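Grovora Community Help
Conferences & Networking > Student and early-career

First global health conference, going alone - how do I get anything out of it?

posted by plirn_grad, April 14, 2025

Hi all! I'm in the second year of a public health master's and I just got a spot at the Stiswood early-career global health meeting in July. My program is paying the registration (yay) but I have to cover the bus and the room, so I really want it to be worth it. I'm a quiet person, I don't know a single soul going, and the attendee list has 201 names on it. My abstract got turned down, so I won't even have a poster to stand next to.

Mostly I'm stuck on two things. Should I write to people before I go, or is that pushy? And there's a mentoring lunch you have to sign up for separately - is that worth giving up the free afternoon for? I'm interested in maternal health and rural clinics but I haven't picked a thesis topic yet, so I worry I'll sound vague.
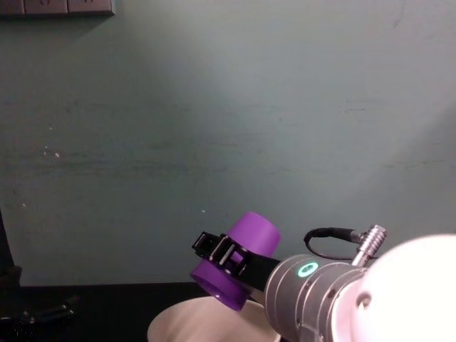
2 replies - sorted by most helpful

Triantafyllou
Member, 94 posts

Write to people! I went to my first one of these on my own too and I sent five short emails the week before. Three people wrote back and one of them ended up reading a draft of my thesis proposal, so I'm a big believer. Keep it to four or five lines - who you are, the one thing of theirs you read or heard, and whether they'd have ten minutes at a coffee break. Don't attach your resume. And don't write only to the big speakers, because their inboxes are a mess. People one or two years ahead of you are much easier to reach, and they remember what it's like.

As for sounding vague, I'd just say what you said to us. "I'm looking at maternal health in rural clinics and I'm trying to narrow it down" is a perfectly good opener, and people love telling a student what to study (be ready for a lot of opinions).

Other stuff that helped me: I picked the small workshops over the big panels whenever they clashed. A room of 30 where you get put in groups is so much easier than a hall of 200 where you sit in the dark and then everybody leaves. I also wrote down names right after each talk, with a word or two about what we'd talked about, and sent my thank-you notes on the bus home.
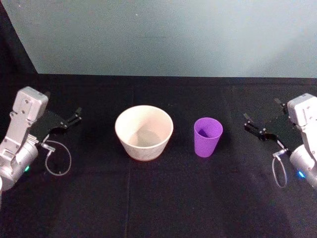
And the lunch, is it worth giving up the free afternoon?

I'd take the lunch. You get seated with a mentor and a handful of students, so the hard part of walking up to somebody is done for you. Mine ran over by an hour and I still had time to walk around town before dinner. If they ask for your interests on the sign-up form, put "rural clinics" first, it's the more unusual one and you'll probably get a better match.

Oh, and check whether they have travel money for students. At the Plirnwood one it was hidden at the bottom of the registration page and I missed the deadline completely.
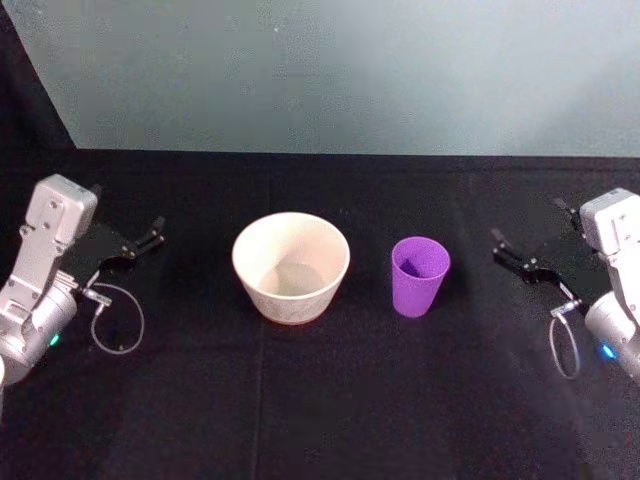

More replies

clinic_bound
New member

Agree with the above mostly. I never emailed anyone and it was fine. Bring a sweater, the rooms are freezing. Also if you volunteer at the check-in desk for a morning you meet pretty much everybody and some places refund part of your fee, not sure about Stiswood though. You'd have to ask.

plirn_grad (original poster)

Thank you both!! I signed up for the lunch and there were still seats. Going to draft my emails this weekend and probably rewrite them nine times. I did find a travel fund, it covers the room but the bus is still on me.

Tags: conferences, students, mentoring, global health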